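夹爪对比试验 图片页

搜索 请输入关键词 搜索

本页收录 Homthorpe 试验间夹爪与腕部相机对比的部分图片和记录。试验由 Idun Torvik 主持，Aurel Toma 负责控制器一侧，Marius Vasiliu 整理数据。完整的原始曲线不放在这里，需要的同事请直接查阅内部目录。

一、对比对象

参加对比的有两套末端执行器。Fava 为平行连杆式双指夹爪，指尖装软质垫片；Voicu 为直线导轨式双指夹爪，指尖为硬质平面，可另贴橡胶片。两者装在同一型号的机械臂上，法兰转接件分别加工，工具中心点各自重新标定。控制器统一使用 Plullow，固件版本在整个试验期间保持不变。

Plullow 的夹持指令有两种模式：位置模式和力限模式。位置模式下给定开口宽度，电机到位即停；力限模式下给定电流上限，接触后电流达到阈值即保持。前期只用位置模式，十月改接口之后两种模式都做了记录。早期数据没有重新采集，表格里用星号标出，引用时请注意不要与后期数据混在一起求平均。

二、试验项目

项目按物体形态划分，不按重量划分。第一类是细长杆件，考察夹持姿态是否稳定，以及受到侧向力时杆件绕指面的转动量。第二类是小尺寸轻质散件，考察指尖能否进入有限高度的空间，以及闭合过程中是否把物体推走。第三类是软包装，考察力限阈值的可用范围。软包装一类目前只完成了 Voicu 的部分，暂不列出结论。

有效夹持共 357 次，其中 Fava 与 Voicu 的次数不相等，差异来自标定返工。判定标准如下：闭合后提起，保持 5 秒，物体与指面之间没有可见滑移，记为有效。提起过程中触碰周围物体但没有掉落的，单独记为“有效，带碰撞”，不计入失败。中途人工急停的次数不计入任何一栏。

三、腕部相机

相机固定在腕部，视线朝向指尖。安装位置有两个候选：A 位靠近法兰，视野大，指尖在画面中占比小；B 位前移，指尖清晰，但是大尺寸物体夹起后遮挡明显。Teodor Furtună 比较两种位置后选定 A 位。理由写在一月 17 日的记录里，主要有两条：A 位可以同时看到两侧指尖和目标前方的空间；B 位在竖直夹持长柄物体时，物体本身会占去画面中部，剩余区域不够做定位。

曝光采用固定值。自动曝光在白色背景前会把黑色连杆压得很暗，连杆轮廓提取不稳定；改为固定曝光后，白色区域有时过曝，但不影响指尖检测。白平衡同样固定。镜头畸变用棋盘格标定，标定板在工作距离内取不同倾角拍摄，重投影误差偏大的图片剔除后重新计算。

四、控制参数

力限模式下的电流阈值以控制器内部单位表示，范围从零到满量程。Fava 在细长杆件上的推荐值为 88，低于此值时杆件会在指面之间缓慢转动，高于此值时垫片压缩量增加，松开后恢复较慢。Voicu 贴橡胶片后的推荐值为 114，不贴片时没有找到合适的数值，杆件表面光滑时尤其明显。两个数值不能直接换算成力，也不能互相比较，因为两套夹爪的传动比不同。

闭合速度对散件的影响大于阈值。速度过高时，先接触的一侧指尖会把散件推向另一侧，轻质物体甚至会弹出。目前的做法是分两段闭合：第一段快速收到略大于物体宽度的开口，第二段低速接触。分段点由视觉给出，视觉失败时用默认值。

五、图片

以下为腕部相机视角，夹爪指垫为绿色。
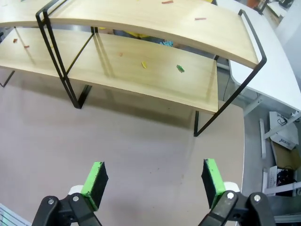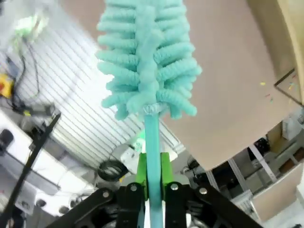
六、几点说明

垫片磨损会影响长期结果。Fava 的垫片在试验中途更换过，更换前后的数据分开存放，没有做修正。Jad Sayegh 建议在每次更换后先做一组空载开合，再做一组标准圆棒夹持，用来确认零位和接触电流。这个步骤已经写入操作规程，早期记录中没有。

工具中心点的标定误差主要体现在绕腕部最后一轴旋转之后。细长杆件竖直夹持时，误差表现为上端的水平偏移，杆件越长越明显。处理方法是旋转前后各拍摄一次，用两次检测结果的差值补偿。该方法对 Voicu 同样适用，不过它的指面较宽，遮挡较多，检测的失败率高于 Fava。

线缆走向也要固定。早期把相机线与夹爪电源线绑在一起，机械臂转到接近关节限位时，线束拉力会带动相机支架，外参随之改变。现在两条线分开走，中间留有余量，每次开机后检查一次外参。检查方法是让夹爪全开，比较两侧指尖在图像中的位置与基准值，偏差超过阈值就重新标定。

Fava 连杆式结构在闭合过程中指尖沿弧线运动，前后方向有位移，贴近台面夹取时需要补偿高度。补偿表按开口宽度插值，存放在 Plullow 的工具配置内，换爪时必须同步切换。曾有一次换装 Voicu 后没有切换配置，指尖按 Fava 的补偿量下移，触到台面后触发保护停机，机械部分没有损坏。现在控制器启动时会读取夹爪编号，与配置不一致则禁止上使能。

Voicu 的软包装数据和 Fava 的对应数据完成后在本页补充，页面地址不变。

联系：Homthorpe 试验间 Marius Vasiliu　版权所有，转载请注明出处　返回顶部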